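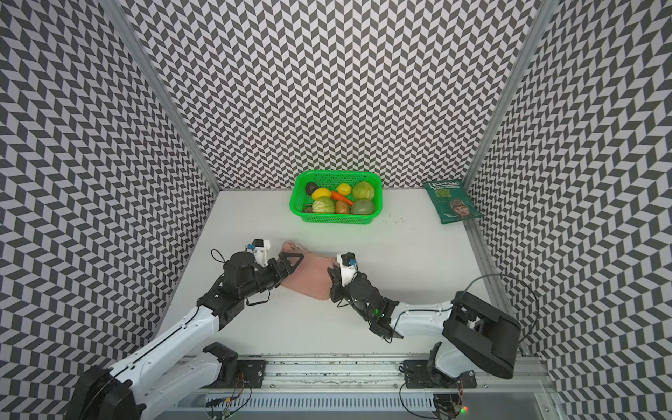 Maribel Inga learned to cook in a house where no recipe was written down, and she still does not own a kitchen scale. For eight years she has taught evening classes in home preserving in Calach, and in June her first small book will be published. When I ask her where a beginner must start, she answers with lemons. Two of them in a green basket, next to an avocado, are for her already a lesson. "The avocado you must eat soon," she says. "The lemon gives you time. With salt it gives you a whole winter."

She was 30 when she made her first jar, following the instructions of a neighbour, Latifa Benkirane. It went badly. "I was afraid of the salt, so I put very little. Latifa opened the jar, she smelled it and she closed it again. She did not say one word."

Today her method is simple. The lemons are cut in four, but not fully through, then filled with coarse salt and pressed until the juice covers them. After that comes the waiting, 35 days in a dark cupboard. Her pupils find this part the most difficult. "They want to open it every evening — I was the same."

I ask if the book contains also sweet things. There is one chapter on marmalade, she tells me, and it was written mostly by her friend Fathima Dewan, who has more patience with sugar. They disagreed for a long time about the pips. Fathima keeps them in a cloth bag while the fruit is boiling, and Maribel throws them away. In the book both ways are printed, on facing pages.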